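Facilities and Furnishings Forum > Interior Surfaces > Wood
Topic: Spot repair or full refinishing for discolored reading room tables

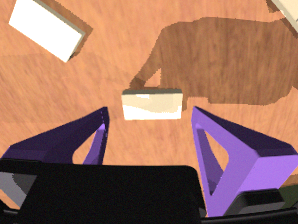 Wood tabletop in an orange-tan finish, with a dark brown area at the upper right.

Posted by: collections_facilities
January 15, 2025

Our office is responsible for the furniture in the Sokari Library system. We are preparing a written standard for the repair of wood tables in public reading rooms and would welcome comment from other institutions before the standard is adopted.

The system holds some 200 wood tables. Most were purchased under the same contract and finished with an oil product, Rultard Clear, which the manufacturer's representative recommended at the time. A number of the tables now show dark areas. The present practice is inconsistent. One branch sands and re-oils the affected area only. Another sends the whole top to an outside shop. A third has covered its tables with desk pads and taken no further action.

The draft standard states that any discolored area larger than a hand shall be treated by refinishing the entire top. Smaller areas may be treated locally by branch staff. We ask the following:

Do other institutions set a size limit for local repair?
Has anyone moved from an oil finish to a film finish on tables in daily public use, and with what result?
How long are the tables withdrawn from service?

Replies that cite actual practice would be most useful to us.

Posted by: bldg_services_north

We operate a comparable number of tables in a county court system. Our rule does not use size. It uses location. If the discoloration falls within the area where a person would write or set down papers, the top is refinished. If it falls in the center or along the far edge, it is recorded and left until the next scheduled cycle.

The reasoning is a matter of budget. A size limit requires someone to measure, and different staff will measure differently. We found that two supervisors given the same table reached opposite conclusions more often than we were prepared to accept.

With regard to withdrawal, our tables are out of the room for nine working days on average. Most of that time is transport and waiting.

Posted by: M_Thaler

I must disagree with the draft standard as written, and in part with the reply above.

Refinishing a complete top removes material. If the tables are veneered, there may be very little material to remove. The post does not say whether the tops are solid. Before any limit is set, whether by size or by location, the institution should establish what the tops are made of. I have seen a full set of veneered tables sanded through at the edges under a standard very much like this one.

An oil finish was presumably chosen in the first place for the reason that it can be repaired locally. To apply an oil finish and then require full refinishing for a modest mark is to pay for an advantage and decline to use it.

Mirjam Thaler
Furniture Conservation, Lanz Historical Trust

Posted by: collections_facilities

We thank both respondents. The tops are solid according to the purchase record, with the exception of one group at the main library that was acquired separately. That group will be excluded from the standard until it has been inspected.

To the second point, the concern is appearance. Local repairs have left pale areas that draw more complaints than the original marks did. Patrons appear to accept a dark area as ordinary age. They do not accept a light one.

Posted by: hmcollege_plant

The light areas are to be expected. Old oil finish deepens in color, and freshly sanded wood has not had time to do the same. In our experience the difference becomes much less noticeable after 90 days in a room with reasonable daylight. In a basement room it takes considerably longer. We now place a small card on the table which states that the surface has been repaired and will darken with time. Complaints fell to almost none.

I would also ask what is causing the dark areas. The draft addresses repair and is silent on cause. In our case there were three separate causes, and each called for different treatment:

Water that had reached the wood through worn finish, usually near window seats.
Iron contact. Steel bookends and the feet of older lamps will mark oak badly if any moisture is present.
A second coat of oil applied by custodial staff over the first without wiping off the excess, leaving a darker area with a hard outline.

The third is the simplest to correct and in our buildings was the most common. It required a solvent wipe and a nylon pad. No sanding was needed. Under your draft, those tables would have gone to a shop.

Posted by: bldg_services_north

The cause is a fair question, but I would caution against a standard that requires branch staff to diagnose. Our staff are capable people who have many other duties. A rule that begins "determine the cause" will in practice be skipped.

Iron marks are a particular problem in this regard. The usual treatment is oxalic acid, and I would not authorize its use by anyone who has not been trained in it and supplied with gloves and eye protection. It should not be kept in a branch closet.

Posted by: M_Thaler

On oxalic acid we are in full agreement. It should be handled by a qualified person, the surface should be rinsed thoroughly, and the dust from any later sanding should be treated as hazardous.

I do not agree that diagnosis is beyond branch staff. A one-page sheet is sufficient. Our own sheet asks whether the mark is black or brown, whether it can be felt with a fingertip, and whether anything metal stands nearby. The staff member records the answers and forwards the sheet. The decision is made elsewhere.

Posted by: procurement_desk_2

I can respond to the question about film finishes. Our university replaced oil with a waterborne film product, Mernent Tabletop, on the tables in one study hall that seats 1158 students. The specification called for four coats.

The results have been mixed. Water marks have ceased to be an issue. The finish is easily cleaned, and the custodial contractor prefers it. On the other hand, it scratches, and scratches in a film cannot be repaired in place to an acceptable standard. Tables nearest the entrance already look worn. When those tops are due, they will need to be stripped completely, and we have been quoted a higher price for that work than we paid for the original finishing.

If the decision were to be made again, I would recommend film for tables where food and drink are permitted and oil for all others. I recognize that a single standard is simpler to administer.

Posted by: hmcollege_plant

We reached the same division and have kept to it. The only difficulty is that rooms change use. A quiet reading room became a cafe annex here over one summer, and the oiled tables did poorly.

Posted by: collections_facilities

The replies have been circulated within our office. The draft will be revised as follows. The size limit will be retained for solid tops but will apply only after a condition sheet has been submitted. Local treatment with solvent and pad will be attempted first where the mark has a hard outline and the sheet indicates excess oil. Work involving oxalic acid will be assigned to the outside shop in every case. The question of film finishes will be deferred until June, when the furniture budget is next reviewed.

Ms. Thaler, would your institution be willing to share its condition sheet?

Posted by: M_Thaler

Yes. I will send it to the address in your profile. Please note that the question on metal objects was added recently, and the wording is still under review. I remain of the opinion that a size limit is the wrong instrument and would ask that the revised text permit exceptions in writing.

Posted by: bldg_services_north

I would support the provision for written exceptions. I would also suggest that each exception expire at the end of the fiscal year. Ours did not, and we are still honoring one that was granted by a department that has since been dissolved.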